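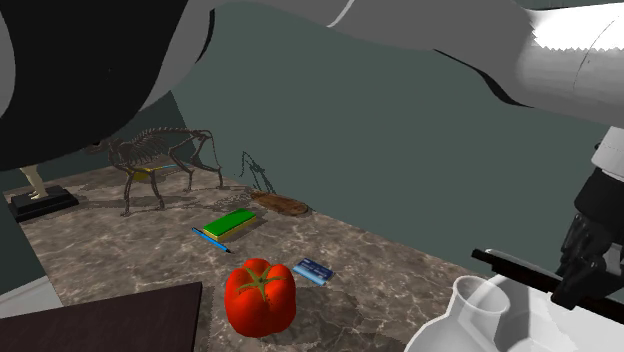
# Shopping for an Arm on a Shoestring

Our workshop in Flidville has been "getting a robot" for long enough that the phrase has its own line in the budget. In March the line finally got a number next to it. Before anyone was allowed near an order form, we were told to do our homework in simulation, where a mistake costs electricity and a bit of pride.

So we built a marble countertop and put clutter on it. Marble was free, you understand. In the real building we will be getting whatever bench Preststead has left over.

What follows is the gallery from the planning round, with notes for whoever has to defend the purchase when I'm on vacation. It is a short gallery. The budget for galleries was also reviewed.

## The counter, with arm

A white and gray arm, a black gripper, and a long black rod over a white pitcher. The pitcher is why we now have a line for breakage.

The red bell pepper is the test piece everybody likes. It has lobes, a stem and a shiny skin, and in a simulator it never goes soft over a long weekend. On the real bench we'll need a supply of them, and purchasing has asked whether a produce account counts as tooling. I said yes with a straight face.

The blue card lying flat beside it is the one I'd ask vendors about. Every sales rep will happily show you a gripper lifting a block. Ask for a card off a smooth counter and the conversation moves on to financing.

The sponge and the pen are standing in for everything soft and everything skinny. If a quote includes fingertips that claim to do both, get it in writing.

Yes, there is a skeleton model at the back, and a mounted bone off to the left. Lots of thin legs and ribs to bump into, and small things tucked underneath. When we priced the real version of this clutter, the skeleton was the first item to get approved without a single question. The safety stop took two meetings.

## What the quotes look like

We asked for 3 quotes. They arrived in three formats, one of them sideways.

- **Grarnmont:** the sensible one. Arm, controller and cable in one price, gripper extra. Their rep called the gripper "optional," and I have thought about that word a lot.
- **Butt:** yes, that is the company name, and yes, it has to be read aloud at the budget meeting. Good warranty. Their mounting plate is $285, and it is a plate with holes in it.
- **Preststead's surplus store:** used arm, no manual, very friendly on the phone.

## Where the money goes

Our ceiling for everything that isn't the arm is $4000. That sounded generous until we started writing things down. I'd set aside $1000 of it for fingertips, spare cables and replacement test items, and I would not let anyone "borrow" from that pile for a nicer monitor.

Things that were missing from our first draft:

- A bench that doesn't wobble when the arm swings. Simulated marble has spoiled us.
- Height. Look at how much of the space over that counter the arm takes up, then go look at the shelf over our bench. The shelf is going to lose.
- Lighting. The pitcher is glossy and so is the pepper, and a camera is going to have feelings about both.
- Shipping, which each vendor described as "to be confirmed" in the tone of a dentist.
- Somebody's time. We left this at zero, following long tradition.

## Still open

Whether to buy one good gripper or two cheap ones. Whether the rod counts as a tool or a part, because they come out of different accounts. Whether the oval wooden board goes on the real shopping list or we bring one from home.

Comments on the draft are due Friday by noon. Please put them in the spreadsheet, in the column marked Comments, which so far contains one question about parking.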